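Unit One: Cloth Made of Loops

Before you start

If you've come straight from the weaving chapters, give yourself a minute, because you're going to have to let go of a few habits. With woven cloth I kept telling you to think in straight lines. Warp goes one way, weft goes the other, and if you pull along either of them you hit a wall pretty fast. Knits don't have that wall. A knit is made of loops pulled through other loops, and a loop can change shape. Tug it sideways and it gets wide and short. Tug it up and down and it gets tall and skinny. Let go and (if the yarn is any good) it wanders back to where it started.

That's pretty much the whole unit, and I could send you home now! But the wandering back is where it gets interesting, and it's also where most student garments go wrong, so please stay.

What you need for this unit: a T-shirt you don't mind cutting, a pair of old socks, a ruler, a magnifier, sewing thread in a bright color, and the swatch envelope that goes with this book. The swatches are labeled by letter. Swatch D is from the Zimdale mill and it's the only rib in the set that's all wool, so don't lose it. I've had to beg for replacements before.

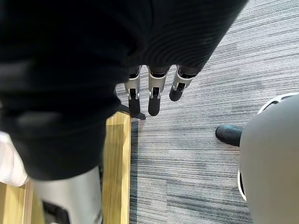 Figure 2.1. Fine parallel lines in a dark knit. Look for them toward the upper right, away from the heavy folds.

Dark fabric is the hardest to read. You'll be handed a lot of it in this trade and you might as well get used to it now. Hold it so the light comes in low from the side, then turn the cloth until the ribs jump out. If they won't jump out, use your fingernail. Run it lightly across the surface one way, then the other. One direction feels smooth and the other one ticks. I still do this in stores and I still get looks.

Words you'll meet in this unit: wale, course, face, back, gauge, rib, jersey, interlock, recovery, curl.

Two of those need to go in your head right away. A wale is a column of loops, running up and down. A course is a row of loops, running side to side. My first teacher had us say "wales are walls" and it's silly, but I've never mixed them up since.

Chapter 2
Why Rib Springs Back
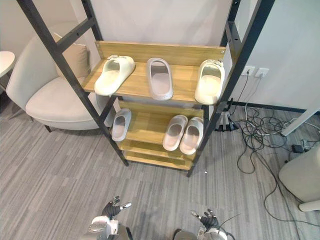 Text by Irén Antal
Swatch notes by Aranka Szűcs

I learned about rib from a bad sweater. I was working in the sample room at Lakatos, and my job that winter was to knit cuffs by hand so the designers could try out different depths before anybody set up a machine. I was fast and I was proud of being fast. Then a sweater came back with a note pinned to the sleeve that said "bells." I had to ask what it meant. It meant the cuffs had flared out like little bells after one wearing, and they were mine.

I'd used the wrong needles, the same size for the cuff as for the sleeve. The loops were too big, the yarn had too much room, and there was nothing to pull the cuff in again. I remade that cuff four times. By the end of January I'd knitted more than 84 cuffs and I could tell you from across the room which ones would hold.

So let's work out what was going on in there.

2.1 Knit stitches, purl stitches

Every loop has two sides. From the front, a knit stitch looks like a little V. Flip it over and you get a bump, and when you see that bump on the front of the cloth, it's called a purl stitch. They're the same loop seen from opposite sides. I'll repeat that a few times in this book because it takes a while to sink in.

If every stitch on the front is a knit stitch, you have jersey, the stuff of your T-shirt. Jersey is lopsided. The V side and the bump side pull differently, so the cloth wants to roll. Cut a square out of that T-shirt and watch it: the top and bottom edges curl toward the front, and the side edges curl toward the back. Stretch a cut edge and the roll gets tighter. Anyone who's tried to hem jersey with no pins knows this curl personally.

Now put a column of knit stitches next to a column of purl stitches, and then another knit, and another purl. Each column still wants to roll, but its neighbor wants to roll the other way. The knit columns come forward, the purl columns sink back, and the whole cloth folds itself up like a tiny accordion. That's rib. It looks narrower than it is because part of the cloth is hidden in the valleys. When you stretch it, you open the accordion first, and only after that do you start bending the loops themselves.

Try it with your sock. Pull the top open slowly and watch the valleys. There's a moment when they go flat and the sock suddenly gets harder to stretch. I love that moment! Mark it with your thumb and measure it. You'll want the number for Activity 2A.

2.2 Counting for rib

Ribs are named by their columns. One knit, one purl is 1x1. Two knits, two purls is 2x2, and that's the one we'll use most in this chapter because it's easy to see.

For a 2x2 rib worked in a tube, your stitch count has to divide evenly by four, so that the last purl column lands beside the first knit column and the pattern goes all the way around. 56 works nicely for a child's hat in chunky yarn. For a flat piece, I like a multiple of four plus 2 extra stitches, so both edges match on the front, and 54 gets you there. Seam that flat piece taking one stitch from each edge, and the two leftover knit stitches sit side by side and make a regular column. If you've ever seen a store sweater with a strange fat rib running up the side seam, somebody skipped that bit of arithmetic.

Do the count before you cast on. (I know. Do it anyway.)

2.3 Yarn matters as much as structure

The accordion does a lot of the work, but it needs help from the fiber. Wool has a natural crimp, so it pulls back after you stretch it. Cotton has very little of that, and a cotton cuff pushed up to the elbow all day will often stay stretched until it's washed. This is why so many cotton ribs have a bit of elastic fiber run in with them.

We call the return trip recovery. It's a separate thing from stretch and you should always test both. Swatch F, the Trindness rib, stretches beautifully. Lay it on the ruler, pull it, let it go, wait a minute, and measure again. Then do the same with D. Write down all the numbers, even the boring ones.
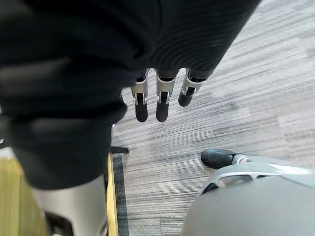 Aranka Szűcs thinks I'm too hard on cotton. She points out that a waistband or a neckline doesn't get pushed around the way a cuff does, and that for a summer baby garment she'd pick a soft cotton rib over wool every time, recovery or no recovery. She also wants you to wash your swatches before you judge them, since a knit straight off the machine has been held under tension and may shrink back quite a bit in its first wash. Her advice is to measure once before and once after, and to trust the second number.

She's right about the washing, and I've changed Activity 2A to match. On cotton we're going to keep arguing. You'll find her side of it laid out properly in Chapter 3, with the Noltia yarn tables, and you can decide for yourself.

Activity 2A. Stretch and recovery

Work in pairs if you can, one pulling and one reading the ruler.

Wash swatches D and F in cool water, roll them in a towel, and dry them flat. Don't stretch them while they're wet.
Mark two points on each swatch with bright thread, running across the wales.
Measure the distance at rest, at the point where the valleys go flat, and at full stretch.
Hold at full stretch for one minute, let go, wait one minute, and measure again.
Do the same for your sock top and for a strip cut across the T-shirt.

Put your results in a table and keep it. We'll use the same numbers in Section 2.4, where we figure out how much smaller than the wrist a cuff ought to be.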